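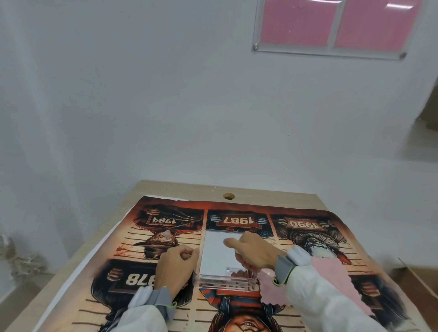
How long does a print need to lie flat before it can stay on the bench as a cover?

Two days if it came rolled, less if it came folded and the creases are light.

2018-10-03, front bench

Started with the big horror print, the one with the mugshots and the year placards. It has been down as the bench cover for a while now and I would like to keep it that way through October. It takes the knocks and small things show up on it better than I thought they would, except for anything brown or orange, which vanishes. I lost a screw cap on it for a good ten minutes.

The white sheet stays underneath. I tried the print directly on the wood last week and it crept toward me every time I leaned on it. With the sheet under it, it still moves, but slowly, and I can pull the two back together. Keep the far edge of the print short of the cable hole in the table. Shazia runs the lamp cord up through there and she doesn't want to be feeling around for it under a cover.

The orientation came up again. Shazia Sethi thinks the faces should be right way up for whoever is sitting and working. I would sooner leave them facing the wall, as I find myself reading the placards otherwise. We left it as it was. Whoever lays it down next can choose.

Job for the day was the pink sheets for the Prollska order and the white cards that go with them. The sheets are from Räsänen and the colour is even from one end of the pack to the other, so no complaints this time. The trimming was a bit off on the bottom few. I set those aside for test pieces.
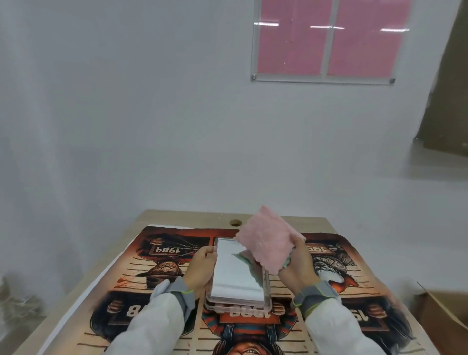
What should clear plastic be wiped with before pink paper goes behind it?

A soft dry cloth first, then a barely damp one if there are fingerprints, and never paper towel.

I had been using the Wenix spray for this and have stopped. It leaves a film that you don't notice until there is a dark or strong colour behind it. On pink you see every pass of the cloth. The bottle is still under the sink for the windows.

Static was bad this morning with the heating back on. Bits of white fluff kept landing on the plastic as soon as it was clean. Things that helped a little: long sleeves down, wiping in one direction only, putting the sheet in straight after wiping. Shazia suggested a bowl of water on the heater. Will try it tomorrow and write down whether there is any difference.

About the wall frame. Posier asked if they could have the same thing for their front counter, pink sheets behind clear acrylic on standoffs. I told them yes in principle. The standoffs hold the cover away from the wall, so they need to allow for that depth if anything is going to stand close to it. They also need to look at where their ceiling lights are. Ours picks up thin lines of glare across the upper part, and from the stool it is a nuisance. Dropping the whole thing a little would probably fix it but I am not filling and redrilling that wall for the sake of a few lines.

Price for Posier: 47 for the pair of sheets cut and fitted, 40 if they hang it themselves. Not sent yet. Check the cost of standoffs first.
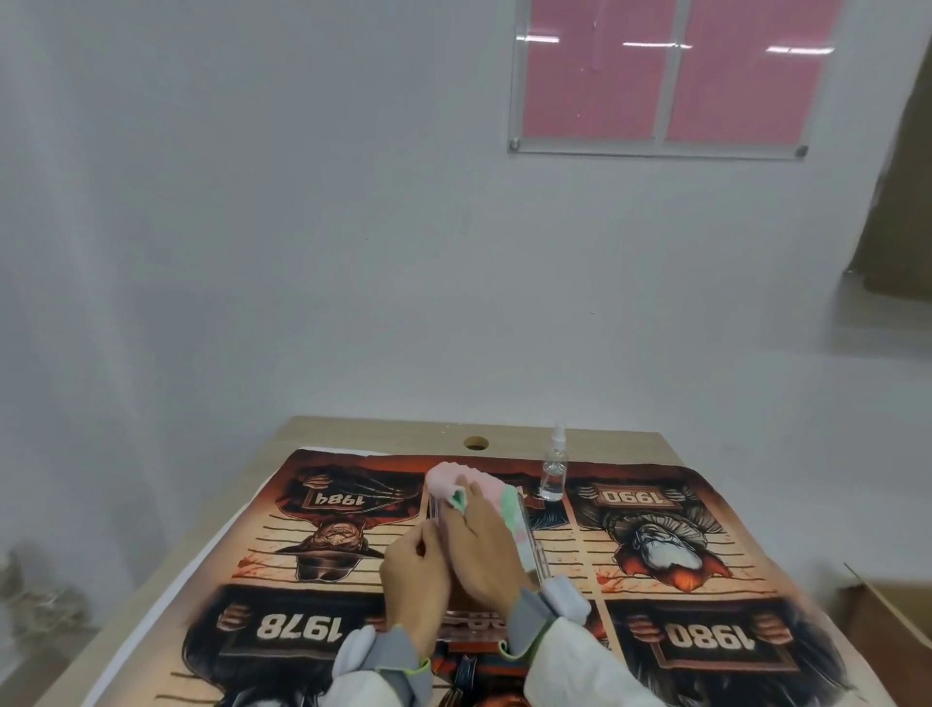
The other thing to settle before the rest of the order is done is which gets cut first, the card or the sheet. I have been doing the cards first and then matching the pink to them, and that means every small error in the card gets copied. Shazia cuts the pink first. Hers came out squarer. I will switch over for the next lot and see.

Notes for whoever is on the bench after me:

Press the card down with a flat hand, not fingertips. It marks.
Keep the pink sheets off the bare wood, there is always grit along the back strip.
Brush that strip down at the end of the day, toward you, before lifting the print.
Offcuts bigger than a hand go in the drawer. The rest go out.

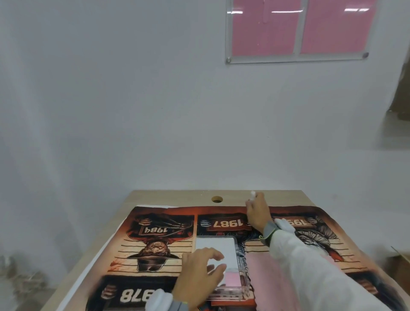 Clear tray on the horror print, white card in the upper part and pink sheet in the lower.

Order stands at about 50 sheets still to trim. Need new blades before then, the current one is dragging on the corners. Shazia is picking some up on her way in. Also ask Räsänen if the pink comes in a heavier weight, as Posier will want to know.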